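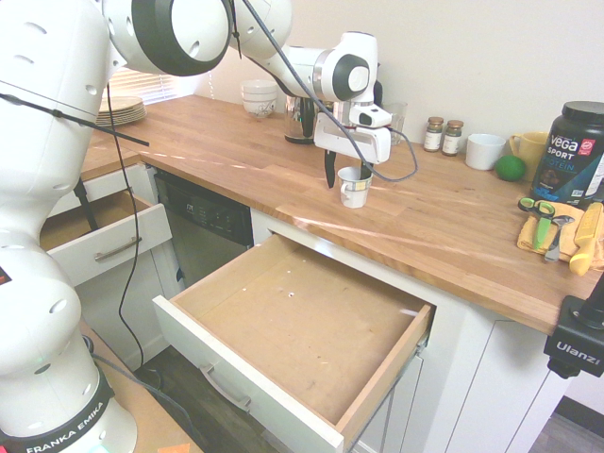
*One arm, one small white cup, and a big drawer waiting underneath.*

Every fall I get the same question from readers, usually phrased as a complaint: where's my robot that puts the dishes away? I've been putting off a proper answer because I don't love the one I have. But 4 of you wrote in after the last issue (hello to the reader in Tandham with the three teenagers, I feel for you), so let's talk about the cup.

Look at how the two fingers sit on either side of it. That's a pinch, and a pinch is a pretty limited way to pick up the stuff in a kitchen. A cup is one of the friendlier things to start with, and even then you have a handle on one side to think about. You and I hook a finger through it without looking. An arm with two fingers has to decide whether to grab the cup across the body or go for the handle or come down over the rim, and then it has to care about which way the handle will point when it lets go, or the next cup won't fit beside it.

Now look along the back of that counter. A stack of plates! Flat, wide, lying right on top of each other, and you have to get under the edge of just the top one. My money says that stack is harder than the cup, the mug and the bowls put together. And the clear carafe and the drinking glass are their own kind of trouble, since depth cameras have a rotten time with anything see-through. They tend to look right past it to the wall.

I called Sólveig Bundgaard, who spent a couple of years testing kitchen tasks at Mindmont before moving over to warehouse work, and asked her what she'd score it on. I figured she'd say grip. She said drawers. "Opening a drawer is fine. Opening it all the way, every time, in a kitchen you haven't seen before, and then knowing it's still open when you turn back with something in your hand, that's where we lost whole afternoons." They logged 1,761 attempts at one put-away task over a winter, she told me, and the failures she remembers best were the boring ones. A cup set down on the lip of the drawer. A drawer bumped half shut by the elbow. She also said something that stuck with me, which was that people watching a demo forgive the speed and then go home and empty their own dishwasher in 2 minutes flat.

So can it be done yet? Sort of, in pieces. If you bolt a good arm next to a counter, where it can reach everything, and you give it cups and bowls it has met before, I believe you can get them into a drawer most of the time. I've watched it happen in person and clapped like a fool. What I haven't watched is one that cleared a whole counter the way it really looks at my house, with the scissors lying on a cloth next to a spoon and a tub of protein powder parked at the end because somebody was in a hurry. Which of those goes in the drawer? Which one stays out? You know without thinking. It takes a lot of somebody's work to get a machine to know.

The shop-floor people have it easier and they'll tell you so. Virgil Olteanu runs the packing line at Oddsson, over in Somotham, and he's had an arm loading mugs into cartons since last year. Same mug, same spot, same carton, roughly 200 an hour when things are going well. I asked him if he'd want one at home. He laughed for a good while and said he'd have to buy all one kind of mug and never let his kids in the kitchen. Then he admitted he does think about it, mostly around nine at night when the sink is full.

And that's where I keep landing too. The chore looks simple to us because the kitchen was built around our hands and our height and our habit of nudging a drawer closed with a hip. I'm more hopeful than I was when I started this newsletter, mind you! The hands are better, the cameras are cheaper, and teams are practicing on ordinary counters with ordinary dishes, which I'd take over another tidy lab bench any day.

If you've had any kind of arm working at your place, kitchen or garage or shop, hit reply and tell me what it drops. I'm collecting stories for the November issue, and I'd especially like to hear about silverware, as I have almost nothing on forks. Sólveig has promised to read through them with me and say which ones she's lived through herself.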